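Werlow House Gallery: The Shared Table

The Shared Table records the tableware and small furnishings used in the common rooms of Werlow House, which opened as a residential college in 1938. The selection was prepared by Evaristo Cattaneo, Keeper of Domestic Collections, and covers the everyday pieces still in service as well as those withdrawn to the store. Entries are arranged by use. Visitors wishing to consult the full register should apply to the Vitale Reading Room, which is open until 4 p.m.

Plates and refreshments, Trukel Room
A white plate at the dish rack, with yellow and pale green plates already standing. Snickers bars on the tray; snack packets in the wicker basket.

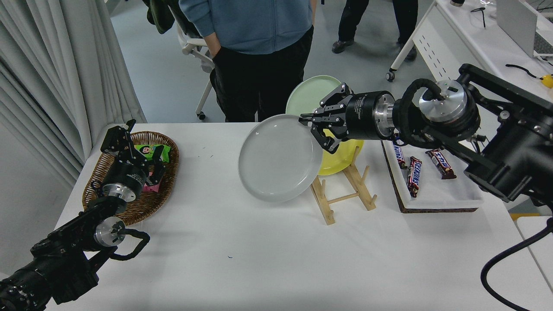 Coloured plates were introduced at Werlow House to help residents return crockery to the correct pantry. Each common room was allotted its own shades, and the scheme was set out in a printed card of 11 rules, one of which forbade the stacking of plates while damp. Racks with upright pegs, such as the pale wooden one holding the yellow plate, answer that rule well and remain the preferred pattern for small rooms. Woven baskets are listed separately in the register, under Table Sundries.

The Hellow Bequest added 35 pieces to the collection, chiefly serving dishes and trays. These are shown in the ground floor corridor from July and may be viewed without appointment. Groups of up to 20 are welcome and should give notice to the Lodge.

Reproductions of gallery photographs may be ordered through the Reading Room. Requests should state the title of the entry and the intended use.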